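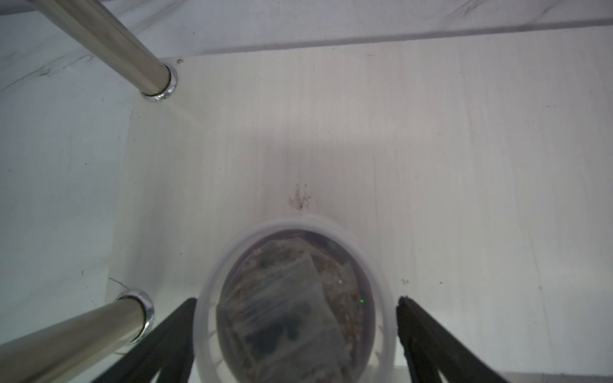
Small jars are my favorite thing to teach with. They're cheap, they're everywhere, and a hand that can manage them can manage half a kitchen. So when we ran our two-arm tidying study at Guvholm, we used jars with printed lids, plastic cups and a little two-tier shelf, and I came away with a pile of habits I now use at home too!

Some background. The method is called Skillik. A person guides the arms through a job, the software learns from those runs, and then the arms try it alone. We recorded 489 runs for the first round and 1,994 by the end.

Lift the cup straight up before you move it sideways. Runs where the cup slid along the board taught the arms to slide everything, and light cups tip when they catch an edge.

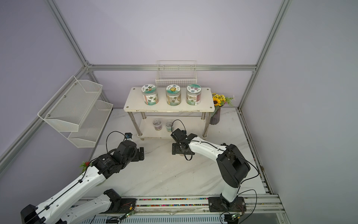 Leave a finger's width between jars on a shelf. We started with them touching, and the grippers kept nudging the neighbor. Once we spread them out, failed grasps dropped by 18 percent (my own pantry got the same treatment that evening).

Keep the heavier stuff low. Jars can go up top if you like looking at the labels, but open cups do better on the lower board, where a spill has less far to fall.

Grip a round jar on the body and leave the lid alone. Lids turn. Bodies don't, much.

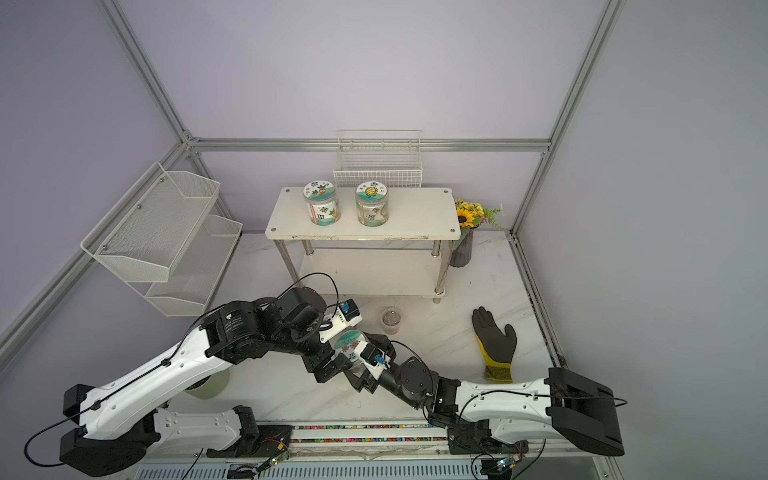 Use two hands for handovers, and let the second hand get there before the first one lets go. This was the big result for us, and I still get excited about it! Adding a short pause at the handover did more good than another 1,000 runs without one. Try it next time you pass a full jar to a kid.

Last one: change the clutter. Move the vase, put a glove down somewhere, swap the jars. The arms trained on one fixed layout got lost as soon as we shifted a cup, and the mixed-layout ones coped nicely. We're trying bottles with pump tops next.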